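Motthorpe loses its tea break, wins it back

Staff at Motthorpe town hall have their morning tea break again, six days after it was abolished to save money.
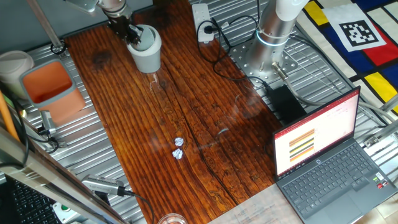 The cut was announced on Sunday, when there was no one in to object. A petition drew 277 names, in an office of 100. 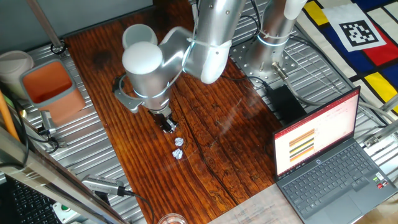

Fernonley not tempted

Neighbouring Fernonley says its own break, at 11, is safe. 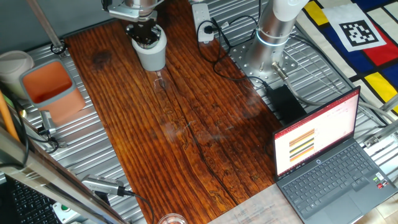 Council leader Ovidiu Gavrilă called the episode "a useful pause". Clerk Apostolos Theodorakopoulos, who drafted both notices,
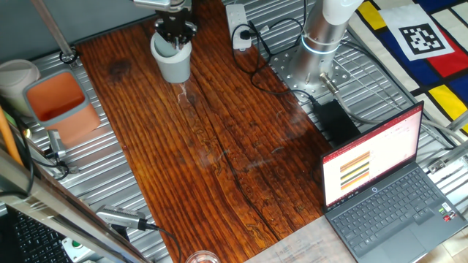 said he had kept the first one in case it was needed in February.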